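Arm club: pencil marks don't line up at the far side

ksseyoum
March 29, 2023
Our club is building a small 3D-printed arm for the Flaro contest. I put paper down with a line up the middle and small pencil marks on both halves as targets. The left half is off by up to 6 mm.

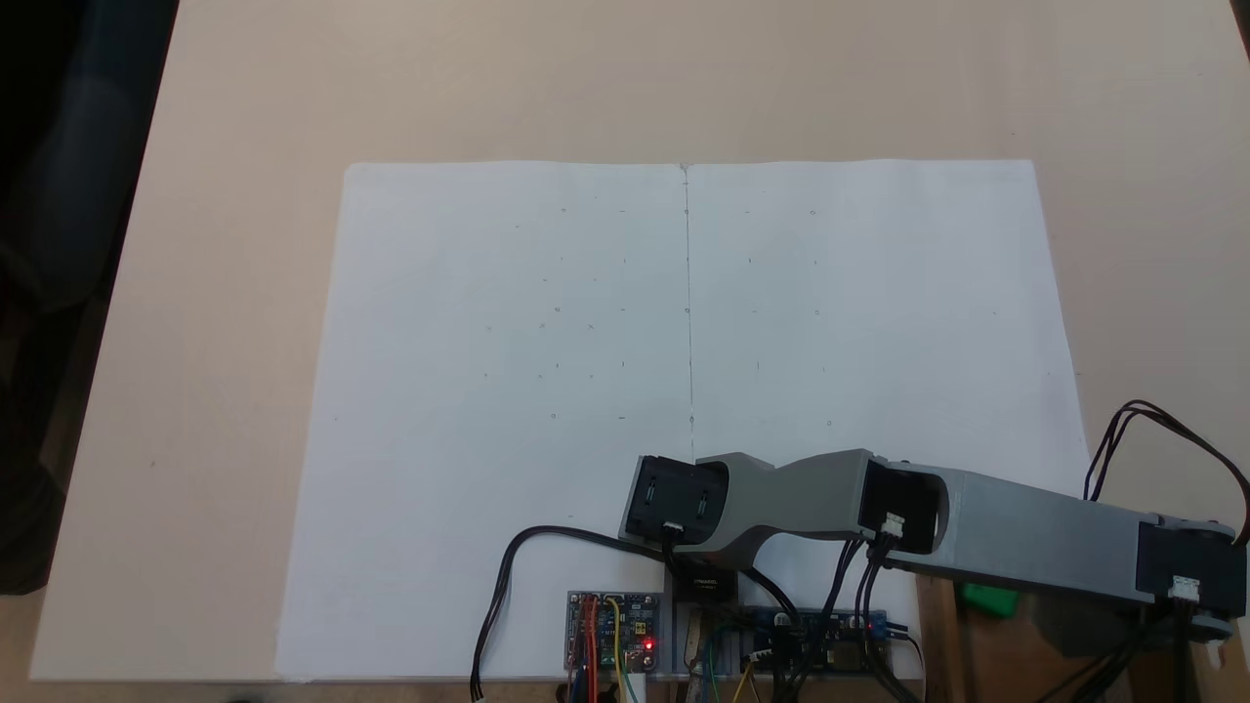 Jintana R. wrote: Check your link lengths in the code first. Ours were wrong for most of March.

ksseyoum
Measured them twice. They match.

wquintana
I don't think it's lengths. Sounds like play in the middle joint. Slow the moves down and wait 200 ms before you mark.

Jintana R.
Waiting won't fix play. It will still sag.

ksseyoum
Tried 200, no change. Going to try 800 tonight.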